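Stop lining everything

Tried on 4 wool coats this August, all of them too early, all of them sweating in a shop with no fan. Every single one fully lined in polyester. Why are we still doing this.

You pay 422 for a coat. Lovely cloth, proper weight, collar that sits. Then you put your arm in and it's a carrier bag. The Isaksson one was the worst because the outside was the best. Wool breathes, the label says so, and then they seal it up.

I know the arguments. Lining helps it slide over a jumper. Fine — line the sleeves. Lining hides the seams. So finish the seams! My old Molla jacket has bound seams and half a back lining and I've worn it for years, it hangs better then anything new I own.

Roald Söderlund, who altered my trousers and had opinions, told me a full lining is mostly there to cover up quick work. Bit harsh maybe. A silk or viscose one done well is a joy. But that isn't what's on the rail, is it.

And they go first. Always at the armhole. Relining costs a fortune so the coat goes in a bag and off to the charity shop, perfectly good wool and all.

Plostholm do a half-lined overcoat now, two colours, both dull. I'd still take it. Covano used to and stopped, no idea why, people liked it.
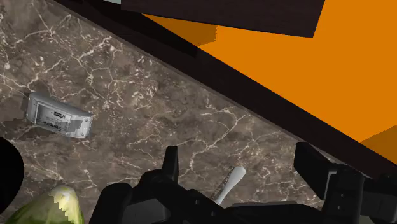

What to look for

Turn it inside out in the shop. Properly, sleeves as well. Staff will look at you, let them. Check the seams are bound or felled, not just overlocked and hoped for. Read the second line on the care label, the one that says lining, becuase the big print only means the outside. Then wear it for a bit indoors, zipped or buttoned. If you're clammy by the till, put it back.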